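Budget notes from the suturing bench

Quick one this month, the order form closes at noon and I still have two quotes to chase.

Where we are. The request for next year's consumables and instruments went up in March and came back with questions, mostly fair ones. Why so many pads. Why are instruments a yearly line and not a one time buy. Can we get by with fewer camera mounts. Answers below, so please read before you send me the same questions again.

Pads first. We asked for 146. Last year we ordered 121 and ran out with a month to go, then paid rush shipping to Grandel, which I do not want to do again. Pads get reused untill there is no clean area left to cut. Suture is a seperate line, both the black and the blue.

Suturing work on the pads, wrist views and the overhead:

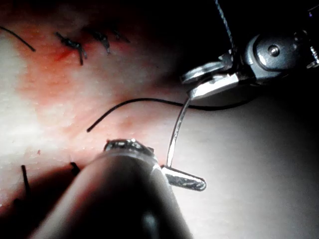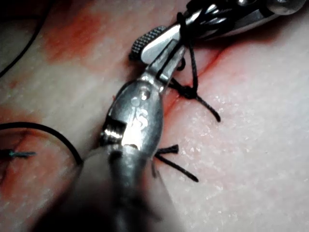
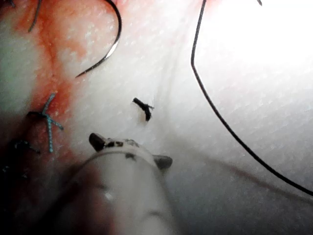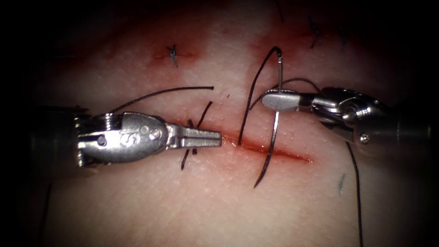 Instruments

Needle drivers are the big number. They have a use limit and we plan by that, no way around it. Two quotes in so far, Paredes and Jeketti. Paredes is cheaper per piece but wants the whole year up front. Jeketti will split it into quarters and hold the price. Leaning Jeketti, if only because our money arrives in quarters too. Say so now if you object.

Wrist cameras

The mounts are $178 each from Imell, cables extra. I cut this to two spares. Adesuwa Akpan wanted four and made a decent case — when a mount goes down we lose the close view, and the overhead camera alone doesn't give her enough to label needle angle. Two now, two more if there is anything left at midyear. Adesuwa has agreed to this, sort of.

Storage

One line, $779, for drives. Same as last year. Every extra camera view makes this worse so if you are planning to add one, tell me before and not after.

Not in the request

New bench lighting. Second overhead camera. Replacement chairs (I know). All of these go on the wish list, which does get read, just late.

What I need from you

— Your needle and suture counts for the next two quarters. A guess is fine, a blank is not.
— Any instrument you've pulled from use, with the number of uses left on it. Put it in the tray with a tag.
— Names of anyone new who will need bench time, pads for training come out of the same 146.

Send to me or leave on the clipboard by the door. If the form goes in without your numbers I will use last year's, and you wil get last year's amount.

Next month: service contract. Jeketti and Paredes both offer one and the terms are not at all alike, so bring coffee.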